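Finon portable induction cooktop, 2000 W: six months on
May 7, 2020

I bought the single-zone Finon in November to replace a gas ring that took too long to bring a stockpot to the boil. It has been used most days since. Ten power levels are marked on the panel, from 200 to 2000, plus a temperature mode I stopped using after the first week.

Power delivery is the main thing to understand. At level five and above, the coil runs continuously. Below 1000 W it pulses: full 1000 for a few seconds, then nothing, with the ratio set by the level. In a heavy cast iron pan this averages out. In thin stainless steel it does not, and a custard will catch at the centre while the outer ring stays pale. My workaround is a thicker base and a scraper kept within reach.
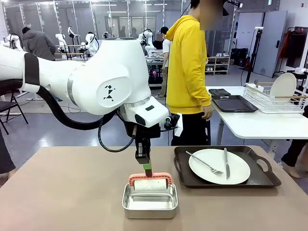 Scraper with a coral-pink frame, and a small metal tray.

The coil is narrower than the printed circle suggests. Flour dusted on a dry pan browned in a band well inside the marking, so large frypans heat unevenly and need turning. Pan detection is reliable with enamelled and cast iron cookware. It rejected one of my older saucepans outright, as expected with an aluminium base.
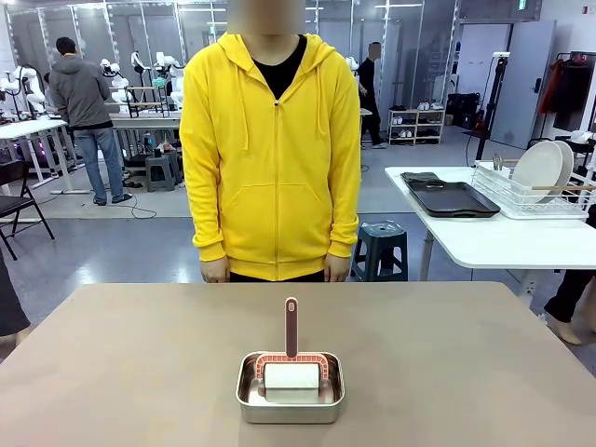 Fan noise is steady and higher pitched than the Skeder unit I had on loan last year. It runs on for two minutes after shutdown, and the plug should stay in until it stops. Air exits at the rear, so leave a hand's width between the case and the splashback. The Skeder had better low-end control but a worse timer — it reset whenever the pan was lifted.

Cleaning is simple. The glass wipes down with a damp cloth, though the seam between glass and plastic collects grease and wants a soft brush.
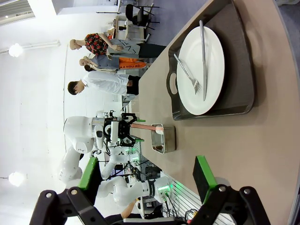
Elsa Grønli, who has the same model, reports an E2 fault when hers shares a circuit with the kettle. I have not been able to reproduce it. The manual lists E2 as low supply voltage, and mine is on its own circuit.

Recommended for boiling, searing and pressure cooking. For sauces and chocolate, look at something that does not pulse below half power.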